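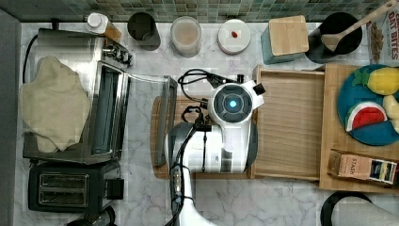 Home Products Support Tickets My Account

Ticket: Wenel under-sink filter, low flow at cold tap
Status: Closed
Opened by: Fadime Kırmızıgül
Assigned to: Erhan Tatlı
Opened: Jan 3, 2024

Fadime Kırmızıgül wrote:
Cold water at the kitchen tap has dropped to a thin stream. Hot side is normal. The filter is the Wenel two-stage, installed under the sink last February. I changed both cartridges before writing and it made no difference. No leaks in the cabinet. The bathroom taps are fine on hot and cold.

It takes almost 4 minutes to fill the big pasta pot. It used to be quick.

Erhan Tatlı wrote:
Thank you for the details. Please try the following and report back.

1. Close the cold shutoff under the sink.
2. Open the tap to release pressure.
3. Turn the bypass lever on the filter head to BYPASS.
4. Open the shutoff all the way and check the flow.

If the flow is normal in bypass, the restriction is in the filter. If it is still low, it is in the shutoff valve, the hose or the tap.

Fadime Kırmızıgül wrote:
Did that. Still low in bypass, maybe slightly better. I also unscrewed the aerator from the spout and rinsed it. There was some grit in it but the stream is the same with the aerator off.

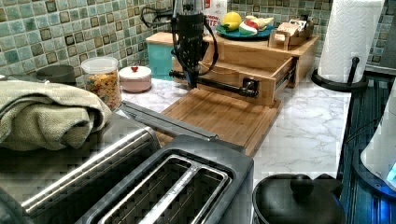 I don't have a pressure gauge. The shutoff handle turns freely and goes all the way around to the stop. It is the old round type that was in the house when we moved in. The hose from the filter to the tap is the one supplied in the box.

Erhan Tatlı wrote:
A round handle that reaches the stop can still have a loose washer inside that blocks the seat. To check, close the shutoff, disconnect the hose at the filter inlet, point it into a bucket and open the shutoff slowly. Keep a towel under the fitting. You should get a strong stream. Run it for a few seconds only.

Fadime Kırmızıgül wrote:
Stream into the bucket is strong. Much stronger than at the tap. So the valve is OK?

Erhan Tatlı wrote:
Yes, the valve and the inlet hose are clear. That leaves the filter head, the outlet hose and the tap cartridge. Take off the outlet hose and look for a sharp bend or a flattened section, mostly near the back wall of the cabinet. Check the rubber washer at each end too. On some kits a washer was fitted twice and the second one gets squeezed across the opening.

Fadime Kırmızıgül wrote:
Found it. There were 2 washers stuck together at the tap end, and the inner one had folded over the hole. I took one out and put everything back. Flow is back to what it was, with the filter on. I wiped the joint and left a paper towel under it overnight, and it was dry in the morning.

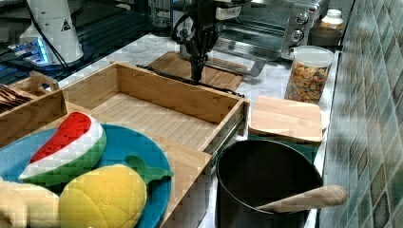
Nevzat Uysal wrote: Same fault on mine, same end of the hose. In my case the spare washer had torn and a piece of it had gone up into the tap cartridge, so it's worth pulling the cartridge if the flow only comes back partway.

Erhan Tatlı wrote:
Thanks both. I have added the double washer to the low flow checklist. Closing this ticket. Reply here if the flow drops again and it will reopen.

200 views 4 comments Share

Contact Support | © Wenel | Back to top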